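The Bag for Skernbridge

Dörte Rieger started packing at four in the afternoon, and her bus did not leave until seven the next morning. She knew it was too early. The house was quiet, and she wanted to have something to do before Toàn came over for the key.

She had worked at Prusideo for most of her adult life, first at the counter and then upstairs with the claims. In October they had moved the claims to Skernbridge and asked her if she would go with them. She had said yes in the hallway, holding a cup of coffee, and had then gone back to her desk and finished a letter. The company gave her 200 dollars for the move. She spent it on boots.

The big things had gone ahead in a truck. What was left was one suitcase, which was full, and the laptop bag, which she meant to carry on her lap. Into the laptop bag would go the computer, the charger, the lease, her pills, a sandwich, and the folder with her mother's papers. She had written this on the back of an envelope and put the envelope where she could see it.

Then there was Nellel.
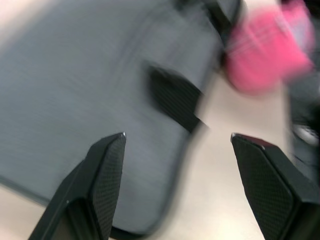 Her daughter Karen had called twice about it that week. Karen was 34 and had a child of her own now, and she had decided that the child should have Nellel before he was too old to want it. Dörte had promised to bring it to Skernbridge, where Karen could drive over and pick it up. It had seemed like nothing to promise. Now she had the gray bag in front of her with its black strap, and that bright pink lump near it, and she could see that the two did not go together. The bag had been made for a computer and some paper. It was flat, and it was supposed to stay flat.

She took out the folder and tried Nellel in its place. The zipper would not go around. She took out Nellel and put the folder back. She tried the sandwich on top, though there was no sandwich yet, only the box for it.

At five Toàn Triệu knocked on the back door and came in without waiting. He had lived across the yard for eleven years and had never used the front. He was going to look after the house until it sold, and he had brought a notebook so that he could write down what she told him.

"The furnace first," he said.

She told him about the furnace. She told him about the window in the small room, which had to be lifted before it was pushed, and about the man who came for the gutters and always asked to be paid in cash. Toàn wrote it all down in small square letters. He asked what he should do with her mail.

"Send it on. It's 165 Ogilvie Road. Upstairs."

"Is Ogilvie with an e at the end?"

"Yes."

He wrote that down too. Then he looked at the table.

"You're taking that?" he said.

"Karen wants it."

"It won't fit in there."

"I know it won't fit in there."

He put the notebook in his shirt pocket and sat down. Toàn had packed and moved more than anyone she knew. He had come over as a boy with one bag and his sister's shoes, and later he had driven a delivery van for a furniture store, and he had opinions on how things should be loaded. He moved the envelope with the list closer so he could read it without his glasses.

"Why do you need the pills in this one?" he asked.

"In case they lose the suitcase."

"It's a bus. The suitcase is under your feet."

"In case," she said.

He didn't argue. He asked if there was any of the plum cake left, and there was, and she cut him a piece and one for herself. They ate it standing at the counter so as not to get crumbs near the papers.

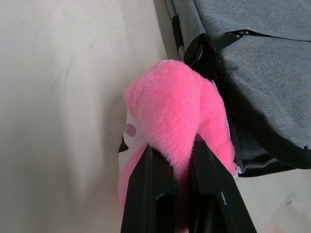 Karen had been given Nellel in the hospital, the year she had her tonsils out. It came from the gift shop downstairs, and Dörte's husband had bought it in a hurry because visiting hours were almost over. The name was Karen's, and she would never say where she had gotten it. Nor had anyone in the family ever agreed on what kind of animal it was. Her husband said a parrot, going by the little black point that stuck out at the front. Dörte had always thought the white patch with the pink spot beside it made it look like somebody who had just come in from the cold. Karen said it was a Nellel. The fuzz had stayed a very strong pink through all of that, and next to the bag with its black zipper it looked like something that belonged to another household.

"Was it in the wash ever?" Toàn asked.

"Once. She sat in front of the machine until it was done."

"My sister had a cat like that. Wool. It had buttons." He thought about it. "I don't know where that ended up."

He picked up the fork from his plate and put it in the sink. Then he washed both plates, which she had told him not to do, and dried them, and asked where they went. She had to think. The plates that used to be in that cupboard were in the truck. These two were staying for the people who came to see the house.

"Leave them on the rack," she said.

The phone rang. It was Karen, who wanted to know about the bus and if her mother had a seat by the window. Dörte said she did. Karen asked if Nellel was packed.

"I'm working on it," Dörte said.

"Don't squash it, Mom."

"I'm not going to squash it."

"You could mail it if it's a problem."

Dörte looked over at Toàn, who was pretending to read the envelope. "I'm not going to mail it," she said. "I'll have it with me."

After she hung up, Toàn said he could mail it. He could do it in the morning, after he had been over to check the furnace. He had boxes. She told him no. She didn't explain, and he got up and filled the kettle.

It was starting to get dark, and she turned on the light over the table. With the light on, the kitchen looked emptier than it had all day. There were pale squares on the wall where the calendar and the clock had been. She had left the hook for the clock, in case the next people had one. She wondered if she should write that down for Toàn and decided it wasn't the kind of thing you wrote down.

"What's in the folder?" he asked.

"My mother's papers. The ones from Germany. Her school certificates and so on."

"Do you need them on the bus?"

"I don't want them in the suitcase."

"Give them to me," he said. "I'll bring them. I'm coming up anyway to see the place when you have the shelves in."

He had not said before that he was coming up. She held the folder with both hands and did not answer for a while. It was an ordinary brown folder with a rubber band around it, and the rubber band had gone soft. She had carried it out of her mother's apartment herself and had kept it in the bedroom closet, on the top shelf, behind the extra blanket.

"You'd have to bring them by hand," she said.

"I'd bring them by hand."

"Not in the trunk."

"On the seat," said Toàn. "With the belt on, if you like."

She gave him the folder. He laid it on top of his notebook and squared up the corners.
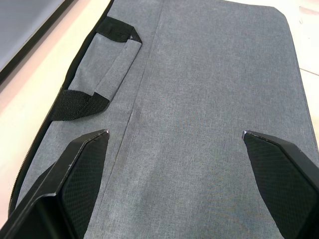 "When would you come?" she asked.

"When are the shelves going in?"

"I don't know. I have to find somebody."

"Don't find somebody. I'll put them in. Get the wood and I'll bring the drill." He took the notebook out from under the folder and wrote down drill. "What kind of wall is it?"

She had no idea what kind of wall it was. She had seen the apartment for twenty minutes with an agent who talked the whole time, and she had looked mostly at the stove. Toàn said she should knock on it and tell him over the phone what it sounded like. If it sounded hollow he would bring one kind of screw, and if it didn't he would bring the other.

The kettle boiled. They drank their tea, and he went over the list again and read the items out loud, and she said yes to each one. Computer. Charger. Lease. Pills. Sandwich. He crossed out the folder with a short line.

"And that one you carry," he said, and nodded toward Nellel.

"On the bus? In my arms?"

"Inside your coat. It'll keep you warm until the heat comes on. It never comes on before the bridge."

She said she would look like a crazy woman. He said that at seven in the morning there would be three people on that bus and they would all be asleep.

He left at a quarter to eight with the folder under his arm and the key in his pocket. She watched from the back door until the light went on in his kitchen. Then she made the sandwich, wrapped it, and put it in the refrigerator, and she wrote SANDWICH on a fresh piece of paper and taped the paper to the door so she would not forget it.

Before she went up she got her coat from the hall and put it on, and tried Nellel inside it with the buttons done up to the collar. There was room. She walked to the window and back. When she sat down it pushed up under her chin a little, so she undid the top button and sat down again.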